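Laundry Room Use at Stavham Hall
Project report, Household Management 2
Kowalchuk College, spring term

Background

Stavham Hall has 119 residents and one laundry room on the ground floor. Residents had complained to the hall office about long waits in the evening and about clean clothes being left on the floor. Our group of four was asked to find out where the time goes and to suggest changes that cost little or nothing.

Method

We kept a sign-in sheet by the door for all of February. Residents wrote down when they started a load, when it finished and when they took it out. At the end of the month we had 1,290 entries. Some sheets were filled in badly, mostly late at night, and we left out any line with no finish time. We also put a short paper survey in the mailboxes.

Results

The busiest time was between 6 p.m. and 9 p.m. Before noon the room was hardly used, even though many residents have free mornings. The wash itself was not the main cause of the waiting. Finished loads sat in the drum until their owners came back, and the next person either waited or pulled the clothes out and put them on whatever surface was free.

The survey gave two reasons for this. People forgot the time, or they had gone back upstairs and did not want to make a second trip. Several also wrote that they had nothing to carry wet laundry in. Bedding was the worst case – a duvet cover and a sheet are heavy when wet and drag on the floor if carried by hand.

Trial

For two weeks we tried a simple rule. Each resident brought a basket, wrote a room number on a strip of tape on the handle, and left it in front of the machine during the wash. If a load was finished and the owner was not there, the next person could move it into the basket. We bought six spare baskets from Flekport for residents who did not own one. The hall office paid for them.

Fabric sets that belong together, such as a printed sheet and pillowcase, were to be kept in the same basket so that pieces did not get mixed up.

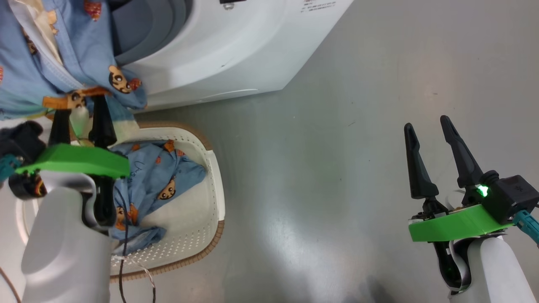

Does a basket need holes in the sides if it is only used for a few minutes?

It helps, as damp clothes get some air and any water left in them can drain out. A solid tub works for dry clothes but should be wiped out after a wet load.

Complaints to the office dropped during the trial. Two baskets went missing and one was later found in the Drisumgate bike shed. We recommend keeping the rule, and posting the quiet hours on the door where residents can read them before they come down with a full load.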